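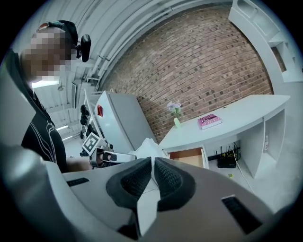

## The fault at Storkstead

Privine has withdrawn one pair of hand-held grippers from its Storkstead program after the fingers failed to release on command. The fault appeared in cloth handling, at cycle 1040 of a planned 1262. Operators were instructed to stop work and report any delay in opening.

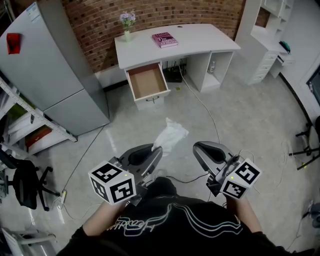 ## Interim measures

Kuusisto, which services the units, will inspect finger travel every 50 cycles until July.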